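## 4. Processor replacement as a bench task

Most of the tasks in our survey come from the home: folding, wiping, loading a dishwasher. We added one job from the repair bench because shop owners kept asking for it. Kaijage, a refurbisher that handles office desktops, told us that swapping processors is dull work that still takes a trained person. Awuor Lukumay and Bakari Kirui wrote the task description with their bench staff, and it was dated 11/26/19.

The job has a short list of steps: open the load plate, line the chip up with the socket, lower it straight down, let go, close the plate and latch the lever. A person does this without much thought. For a robot the lowering step is the hard one, as the contacts in the socket bend easily and a small tilt is enough to ruin the board. Figure 1a shows a Xeon E5-1630 v3 held between the gripper fingers near the open socket, and Figure 1b shows the arm over the whole case. 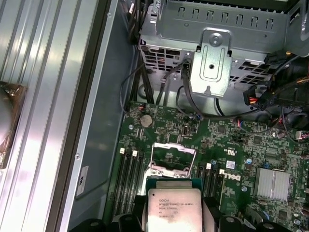 Can a robot arm take over processor swaps in a repair shop today? It can manage part of the job under supervision, but a technician still has to check the seating and deal with anything out of the ordinary.

We ran 41 placement trials using the Volden controller. The chip was seated on the first try in 3 out of every 7 trials, near enough, and most of the others were stopped by the force limit before the plate was closed. Chepkoech Obura reviewed the stopped trials and sorted them by cause. Grip angle was the most common. If the chip was picked up slightly crooked, the arm carried that error all the way to the socket, and the wrist view was often too close to show it.

Time was the other problem. The average trial took over 68 seconds from pickup to release, and the technicians at Kaijage were not impressed. Peninah Waweru pointed out that speed matters less if one person can look after several benches, although we did not test that set-up.

The layout of the case also limits what the arm can do. The gripper has to come in from the open side and stay clear of the drive cage and the cables, so we favoured a near-vertical approach (Figure 1b).

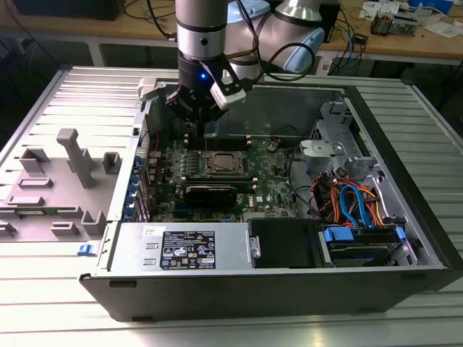
### 4.1 Comparison with household tasks

Elibariki Urio scored the household tasks on the same scale. Folding towels failed more often than chip placement, but a badly folded towel costs nothing and can be done again. A bent contact may mean a new motherboard. We therefore report the cost of a failure beside the success rate for every task, and we treat the two as separate measures in Section 5.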